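Week 3 notes – the visit to Stetard, Inthorpe

Hello all. These are my notes from Wednesday's trip, tidied up a bit for anyone who missed the coach (and for those of you who were at the back and couldn't hear a word). Read them before the seminar, please, and bring the sheet with your own timings on it. Our host was Katsuhiko Amano, who runs the handling group at Stetard, and the job he'd picked for us was flower arranging, which I was delighted about!

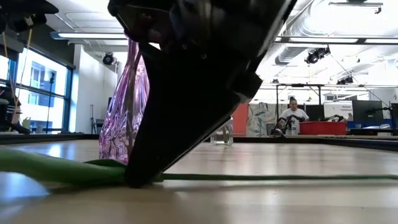
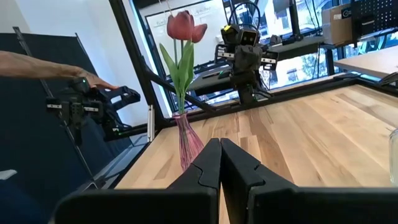
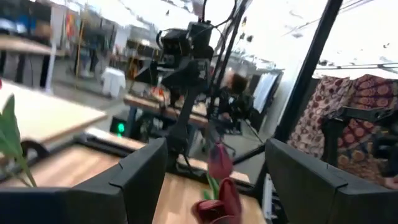

Tulips and long green stems, with black grippers doing the handling.

**Why is a flower stem harder for a robot to pick up than a metal rod?**

A stem bends, bruises and varies from one to the next. A rod is the same width all the way along and you can squeeze it as hard as you like, so one grip setting will do for every rod in the box. With a stem the gripper has to close far enough to hold on and then stop before it crushes anything, and when the arm lifts, the far end droops and swings about. The robot has to cope with a shape that keeps changing while it works.

Right, on to the talk. Katsuhiko spent most of the first half on teaching by demonstration. A person guides the robot through the task, the movements and camera views are saved, and a program is then trained to copy them. He told us his group had saved 168 demonstrations for this job and threw away 50 of them, mostly for hesitating halfway. I'd have expected them to keep the lot – more is better, surely? – but his point was that a program copies the dithering as happily as it copies the good bits.

Yaqin Yao asked the best question of the morning, which was why you'd put a camera on the wrist when you've already got one looking at the whole table. The short answer is that the arm gets in its own way. From the side, the gripper can hide the very thing it's about to touch. A wrist camera moves with the hand and sees the last few centimetres, but it loses the wider view, so you want both. Do write this down, as it comes up again in week 5 when we look at blind spots.

Some terms that went by quickly:

- **End effector** – whatever is on the end of the arm. A gripper, a suction cup, a paintbrush.
- **Compliance** – how much the hand or the object gives when the two meet.
- **Episode** – one saved attempt at the task, start to finish.
- **Occlusion** – one thing hiding another from the camera.

We also had a quick chat about Nindora, the scheduling software they use to book arm time. I didn't follow all of it and my notes are a mess, so ask Yaqin.

For the seminar, choose 2 household jobs that involve something soft or floppy (folding a tea towel, say, or bagging up salad). For each one, write down where you'd put the cameras and what would make you throw an episode away. Half a page is plenty. The reading is the Mujić chapter on grasping, and you can skip the maths at the end for now.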